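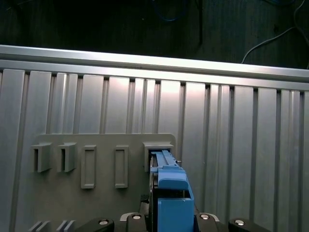 Silvery aluminum with a rail across the top.

Booklets at the kitchen table: folding, stapling, trimming

Posted Feb 12, 2020 in Paper & Print

I got a pile of questions after the post on choosing paper, and most of them were really about what happens once the pages come out of the printer and you're standing there with a warm stack and a sinking feeling. So this one is all finishing. I make booklets for a living part of the time (programs, small catalogs, the odd family history) and for fun the rest of the time, and I do nearly all of it on the table we eat at.

Before you print the whole run

Make a dummy. Fold blank sheets of the paper you plan to use, number every page in pencil, and scribble what goes where. Then take it apart and you've got your page order sitting right in front of you. I still do this even though the software will arrange the pages for me, because the software has no idea that I flipped the stack the wrong way going back into the tray.

Speaking of which: draw a small arrow on the top corner of a sheet, run it through, and see where the arrow lands. Write the answer on a piece of tape and stick it to the printer. Mine says FACE DOWN, HEAD IN and it's been there through three apartments.

Print one full copy, fold it, and read it as a booklet. You'll catch things on folded paper that you'd scroll right past on a screen. My best one was a catalog for Lilano, a little ceramics shop, where I had the prices from one page printed opposite the bowls from another. It looked gorgeous! It would have sold a very large serving dish for the price of an egg cup.

Let the pages rest

Laser prints come out curled. Square them up, put a board and something heavy on top, and go have lunch. Overnight is better. Inkjet pages need the rest even more, and if there's a big dark photo on the page, slip a scrap sheet between copies so it doesn't leave a ghost on its neighbor.

Grain, one more time

Paper folds nicely in one direction and grudgingly in the other. Bend the sheet over gently without creasing it, first one way and then the other. The way that gives less of a fight is with the grain, and that's the way you want your spine to run. With ordinary office paper cut for a letter printer, the grain usually runs the long way, so a half-letter booklet ends up folded against it. You can live with that on thin paper. On a cover you'll see a cracked, fuzzy edge, and if the cover is printed solid navy you'll see it from across the room. Either buy short-grain stock for the cover or keep the dark ink away from the spine.

Scoring

Score anything thicker than text paper. You can buy a scoring board, and I have one, but for years I used a metal ruler and a dried-up ballpoint with a folded dish towel underneath. An old knitting needle is good too. Press firmly, go over the line twice, don't saw at it.

People argue about whether the ridge goes inside or outside the fold. Printers fold away from the groove, so the little raised bump ends up on the inside. I was taught that by Llinos Prothero, who ran the bindery at a print shop where I worked one May when their regular helper was out with a bad wrist, and she would come by and unfold my covers to check. I have never gotten it backward again.

Folding

Fold the pages of each booklet together if it's thin, and in batches of three sheets if it isn't, then nest the batches. Bring the edges together, hold them, and run your finger down the middle before you touch the rest. Then the bone folder. If you don't have a bone folder, the back of a spoon works, although a cheap spoon can leave gray marks on uncoated white, so lay a scrap over the fold first. That scrap is a good habit anyway. It keeps the paper from going shiny.

Wash your hands more often than seems reasonable. Hand lotion is the enemy. So is toast.

Stapling

A regular desk stapler won't reach the spine. Options, cheapest first:

Open the stapler flat, lay the booklet spine up over a piece of corrugated cardboard, staple straight down through the fold, pull it loose, and bend the legs in by hand with the spoon. Slow, a little hard on the thumbs, totally fine for a dozen copies.

Borrow a long-reach stapler. Schools have them, and so do churches and theater groups, usually in the same cupboard as the laminator.

Buy one. I put it off for ages and then felt silly. Mine is a secondhand Pluvard with a sliding stop, and the stop is worth whatever they charge for it, because once it's set every spine lands in the same spot.

Use 2 staples, placed so the space between them is a little bigger than the space from each one to the end of the booklet. Measure it once, mark it on a strip of card, and lay the strip along the spine each time. The flat part of the staple goes on the outside, legs closing over the centerfold. If the legs aren't closing flat you've got either too many sheets or the wrong leg length, and leaning on it harder won't help.

Check that the staple goes through the fold itself. A hair to one side and the cover sits crooked forever – you can't trim your way out of that.

Or sew it

A pamphlet stitch is three holes and a length of thread, and it looks much fancier than it is. Poke the holes with an awl or a thick needle while the booklet lies open in a phone book (if you still have one, hang on to it) or a cradle made from a bent cereal box. Start from the inside at the center hole, go out, come in at the top, run down the inside past the center to the bottom hole, go out, and come back in through the center. Tie off over the long stitch. Snug, but pull along the spine. Pull straight out and you'll tear the paper.

Waxed linen thread is nice to work with. Embroidery floss from the sewing box is fine if you drag it over a candle stub.

My friend Biljana Babić sews all of hers in red no matter what color the cover is, and I've started copying her.

Trimming

When you nest folded sheets, the inside ones stick out farther at the front edge. That's called creep. With a few sheets you can ignore it. With more, you need to trim, which means you should have left room for trimming in the layout, so keep page numbers and borders well in from the outer edge. I know. I've sliced off plenty of page numbers.

Use a new blade. I can't say this loudly enough. Snap-off knives are meant to be snapped off, and I go through a fresh segment every few booklets when the paper is coated. Metal ruler with a cork back, clamped at one end if the table allows it, standing up so your weight is over the cut. Take many light passes and keep the knife upright, and don't move the ruler until you're all the way through, even if you think you are.

Rotary trimmers are good for single sheets and pretty bad for finished booklets. The top sheets drift. If you have a big run, take the stapled booklets to a copy shop and ask them to do the face trim on the guillotine. The place I go, Cadwaladr Copy, does it while I wait and charges by the cut, so I stack everything neatly, mark the cut line on the top copy and bring a spare booklet for them to ruin first.

Always trim the front edge first, then head and tail.

Pressing

Fresh booklets yawn. Stack them with the spines alternating left and right so the pile stays level, board on top, weight on top of that. I use the flour canister and a cast iron pan. Leave them until the next day.

Odds and ends

Pencil marks on a cover: a white vinyl eraser, and only if the paper is uncoated. On coated stock you'll polish a patch.

Toner flaking at the fold usually means the printer was set to plain paper when you fed it card. Change the setting to heavy or thick and try one sheet.

Print extra covers. Inside pages forgive a lot and covers forgive nothing. When I did the Clodivitz reunion book I needed 101 copies, printed exactly that many covers, and spent the evening before delivery touching up a scuffed one with a felt-tip pen.

Old calendars make great cutting protection under a mat, and the slick pages are good for lining a box of finished booklets.

If you're mailing them, slide a stiff piece of card into each envelope, cut slightly bigger than the booklet so the card takes the bumps at the corners.

Keep one finished copy of everything in a folder with a note of the paper, the staple size and the printer setting. You'll want it when someone calls up two years later asking for "the same again, just with a few changes."

Next time, square spines and glue. I'm still waiting on a better brush.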